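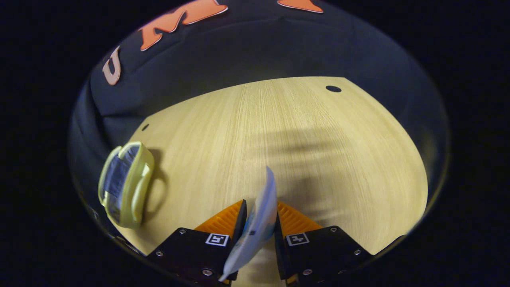 Dark cloth backdrop with orange letters, set up around a light wood tabletop.

Cloth backdrop

A cloth backdrop is a length of fabric hung or draped behind a person, a table, a stage or an object so that the eye rests on whatever is in front of it. The word is used for everything from the great painted cloths of the theater down to a bedsheet pinned up behind a birthday cake, and the two have more in common than a person might first think. Both hide what is behind them, both give the viewer some idea of where to look, and both have to be ironed by somebody.

The terms "backcloth" (chiefly British), "drop" and "drape" overlap a good deal. In theater a drop usually hangs flat from a batten, while a drape is gathered into folds. In home and school use the distinction is mostly ignored, and people say "backdrop" for any cloth that stands behind something.

Early use

Hanging cloth as a setting is very old, and it grew out of the plain need to divide a room or keep out a draft. Wall hangings in wealthy houses gave warmth and color together, and a cloth of honor behind a chair told visitors who was meant to be sitting there. Painters were fond of the same device, and a great many portraits have a curtain or a hanging behind the sitter, sometimes with the folds painted more lovingly than the hands.

Painted scenery on cloth became common on European stages in the centuries that followed. Cloth was lighter than board, it could be rolled for storage and travel, and a good scene painter could turn it into a forest or a palace in a few days. When photography arrived, portrait studios borrowed the idea almost at once, and sitters found themselves posed before painted gardens and balustrades they had never visited.

Fabrics

Muslin is the old standby — cheap, wide, easy to dye and willing to take paint. Canvas is heavier and hangs flatter, which suits a cloth that will be rolled up and used again for years. Velvet and velveteen drink up light and give a deep, even dark, though they collect lint with real enthusiasm. Polyester and other synthetics are common for party and school use, as they are inexpensive and travel well in a bag, but many of them have a slight shine that shows up along the folds when a lamp is near.

Felt deserves a kind word of its own. It does not fray, it needs no hem, and other pieces of felt can be stitched to it or will often cling to it without any help, and so it has been a favorite in classrooms for generations.

Color

Dark cloths, especially black and navy, are chosen when the backdrop should fall away and leave the subject to speak for itself. The two are easily mistaken for each other in low light, and a navy cloth bought in a dim shop has surprised more than one buyer at home. Pale cloths feel airy and open but show shadows and every crease. Mid-gray is loved by portrait photographers, who can make it look lighter or darker by moving their lamps.

Lettering and decoration

Names, greetings and initials are among the commonest additions to a cloth backdrop. Letters may be painted, printed, sewn, ironed on or simply pinned. Warm colors such as orange and yellow carry well against a dark ground, and a narrow pale border around each letter helps it stand apart from the cloth. Letters on a cloth that hangs in folds will tip and bend along with it, and people who want a straight line of words generally stretch the fabric first. 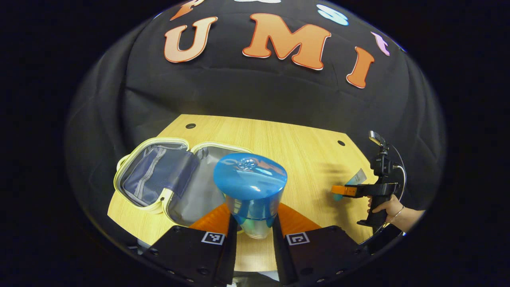
Orange "U", "M" and "I" edged in white on dark cloth.

In her handbook for community theaters, The Hung Cloth, the stage designer Faith Urio recommends cutting letters in newspaper and living with them on the cloth overnight before touching the real material. Her former student Mutua Kimaro taught the same method at the Kombo workshops in Grikeck, held each June, where beginners made one backdrop for a stage and a much smaller one for a tabletop. Kimaro held that the small one was harder, as the viewer stands so near to it.

Hanging and draping

A flat hang calls for a pole pocket or a row of ties along the top, and some weight at the bottom. Chain is traditional in theaters, while a wooden dowel does well enough at home. A draped hang needs extra width, and cloth cut to twice the finished span gives full, generous folds. For tabletop work the fabric is often curved around the back and sides of the table, which keeps the rest of the room out of view and softens the corners.

Care

Cloth backdrops are best rolled on a tube, with the decorated side facing out so that paint does not crack and glued pieces do not lift. Folding is kinder to the closet but leaves a grid of creases that steam will only partly cure. Velvet should be steamed from the back. Painted muslin should not be washed at all, and small marks are usually dabbed out with a barely damp sponge or painted over.

See also: Curtain; Scenic painting; Banner; Tablecloth

Last updated: Nov 26, 2020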